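Toilettensitze im Vergleich: Anmerkungen zu Montage, Ablage und Reinigung

Seit der Modernisierung der Sanitärräume im Objekt Wornier beschäftigt sich dieser Blog in loser Folge mit Fragen der Ausstattung. Nach den Beiträgen zu Armaturen und Fugen geht es diesmal um einen Gegenstand, dem in der Planung erfahrungsgemäß wenig Aufmerksamkeit zuteilwird: den Toilettensitz, seinen Deckel und die Verbindung beider Teile mit der Keramik. Die folgenden Ausführungen geben ausschließlich die Auffassung des Verfassers wieder und ersetzen keine Fachberatung.

Grundlage der Überlegungen war zunächst das Angebot der Firma Vernari, das für die Ausstattung sämtlicher Kabinen einen Betrag von 2.278 Euro vorsah. Darin enthalten waren Sitze mit Absenkautomatik, jedoch keine Ersatzscharniere. Das Angebot der Firma Grundon fiel günstiger aus, sah dafür aber eine Lieferzeit von 40 Tagen vor. Beide Angebote ließen offen, ob die Befestigung von oben oder von unten erfolgt. Gerade diese Angabe entscheidet im Alltag darüber, wie viel Zeit ein Austausch in Anspruch nimmt. Bei vollständig verkleideten Keramiken ist eine Befestigung von unten kaum zugänglich, und die Auswahl verringert sich entsprechend.

Für die Beurteilung empfiehlt es sich, mehrere Bauarten nebeneinander zu betrachten. Ein herkömmliches WC mit einfachem Sitz und ein elektronisches Modell mit Bedienteil stellen unterschiedliche Anforderungen an den Raum, an die Anschlüsse und an die tägliche Pflege. Auch der Platz für Papier, Flaschen und Reinigungsmittel sollte von Beginn an mitgedacht werden. Er fehlt in den meisten Grundrissen.
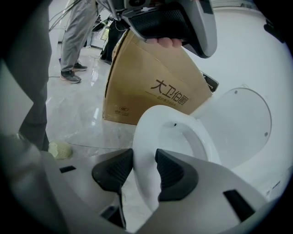
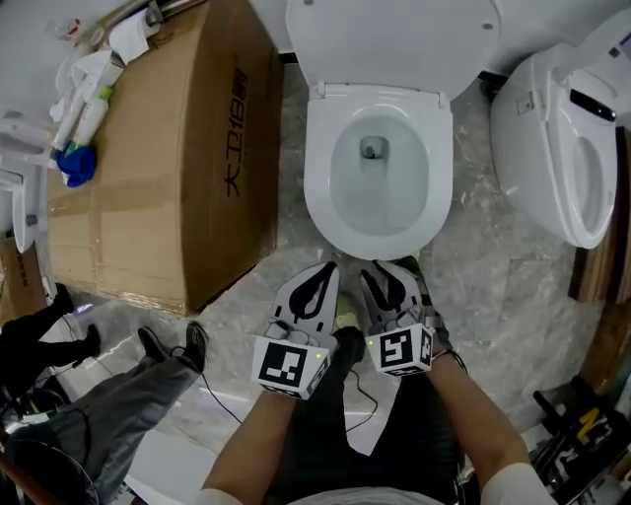

Zwei Bauarten an derselben Wand, beide Deckel geöffnet. Der Karton links dient als Ablage.
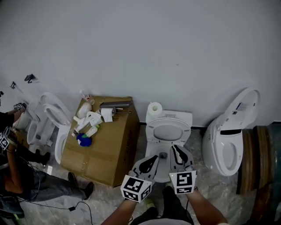
Eine Rolle Papier steht auf dem Spülkasten, eine weitere liegt hinten auf dem Karton.

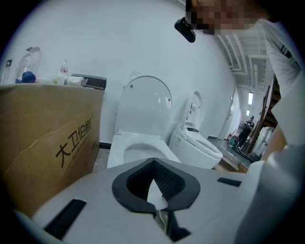
Zur Montage ist Folgendes festzuhalten. Vor dem Aufsetzen eines neuen Sitzes sind die Bohrungen in der Keramik gründlich von Kalk und alten Dichtungsresten zu befreien. Der Lochabstand ist zu messen und mit den Angaben des Herstellers abzugleichen, ebenso die Länge des Beckens von der Mitte der Bohrungen bis zur Vorderkante. Die Schrauben werden zunächst nur leicht angezogen. Anschließend wird der Sitz ausgerichtet, mehrfach geöffnet und geschlossen und erst danach endgültig befestigt. Von der Verwendung eines Akkuschraubers ist abzuraten. Der Verfasser hat auf diese Weise im ersten Bauabschnitt eine Keramik beschädigt und den Schaden selbst getragen.

Ein weiterer Gesichtspunkt betrifft den Öffnungswinkel des Deckels. Wird ein WC mit aufgesetztem Spülkasten verwendet, ist zu prüfen, ob der Deckel in geöffneter Stellung sicher steht. Kippt er nach vorn zurück, so ist entweder der Sitz zu weit vorn montiert oder der Abstand zum Spülkasten unzureichend. In einer der Kabinen konnte der Mangel durch Versetzen der Exzenterscheiben behoben werden, in einer anderen war ein flacherer Deckel erforderlich. Die Umrüstung nahm 30 Minuten in Anspruch, wobei der größere Teil auf das Lösen einer korrodierten Mutter entfiel.

Elektronische Modelle verlangen eine gesonderte Betrachtung. Sie benötigen einen Stromanschluss in geeigneter Lage, der im Altbau selten vorhanden ist und ausschließlich durch einen Fachbetrieb hergestellt werden sollte. Darüber hinaus ist der Wasseranschluss zugänglich zu halten. Für das Objekt Wornier wurde nach Abwägung aller Umstände beschlossen, zunächst nur die barrierearme Kabine entsprechend auszustatten und die übrigen Kabinen mit herkömmlichen Sitzen zu versehen. Ob sich diese Entscheidung bewährt, wird sich erst im laufenden Betrieb zeigen.

Hinsichtlich der Reinigung gelten die bekannten Grundsätze. Scheuernde Mittel sind auf Kunststoffoberflächen zu vermeiden, ebenso chlorhaltige Reiniger in unverdünnter Form. Ein weiches Tuch und ein milder Neutralreiniger genügen in der Regel. WC-Reiniger darf ausschließlich in das Becken gegeben werden, und während der Einwirkzeit bleiben Sitz und Deckel geöffnet, da aufsteigende Dämpfe die Scharniere angreifen können. Sitze mit Schnellverschluss sollten regelmäßig abgenommen werden. Unter den Scharnieren sammeln sich Rückstände, die auf andere Weise nicht zu erreichen sind.

Zur Frage der Ablage hat der Verfasser seine Meinung im Verlauf der Arbeiten geändert. Ursprünglich war vorgesehen, das Reservepapier auf dem Spülkasten unterzubringen. Dagegen spricht, dass es dort Feuchtigkeit aufnimmt und bei jeder Wartung entfernt werden muss. Nunmehr wird ein schmales Regal aus der Serie Luangrath bevorzugt, das in einer Tiefe von 2 Handbreit neben dem Becken Platz findet und im unteren Fach auch die Flaschen aufnimmt. Reinigungsmittel sind getrennt von Pflegeprodukten aufzubewahren und eindeutig zu kennzeichnen. In Räumen, zu denen Kinder Zutritt haben, gehören sie in ein verschließbares Fach.

Die Bestellung der Sitze ist inzwischen bei Vernari erfolgt, ergänzt um einen Satz Ersatzscharniere je Kabine. Die Lieferung ist für Dezember angekündigt. Die Maßtabelle der Keramiken wird an dieser Stelle nachgereicht, sobald die beiden noch fehlenden Becken im Obergeschoss vermessen sind.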